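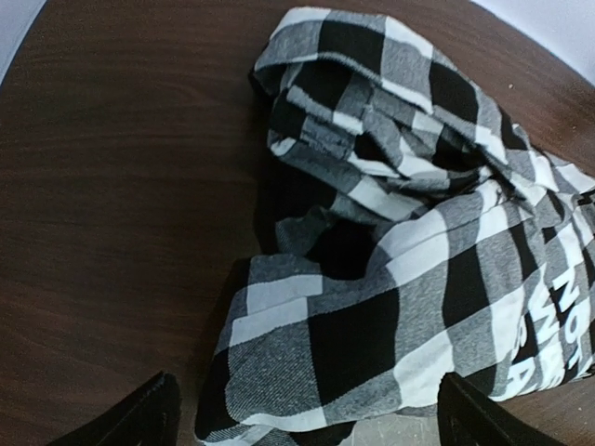
Mamta Rajput wants to know whether a crumpled start counts as one trial or two if the arm lets go and grabs again. Same thing puzzled me! What's the good-practice rule for shirt folding, and do you reset the cloth by hand?

**Nisha Singhal**

Love this topic! We write the rule down before the first run - one trial ends when the fold is done or the time limit is up, and regrasps go in their own column. For resets, pick the shirt up by one point, drop it from the same height and leave it alone. No tidying! Log failures too, even the ugly ones. Our Davent sheet has 718 rows and the failed ones get read the most.

**Ashton Doolan**

What Nisha said. Also keep people's hands out until the arm is stopped.

**Mohit Upadhyay**

we just count every grab as a trial, works fine for us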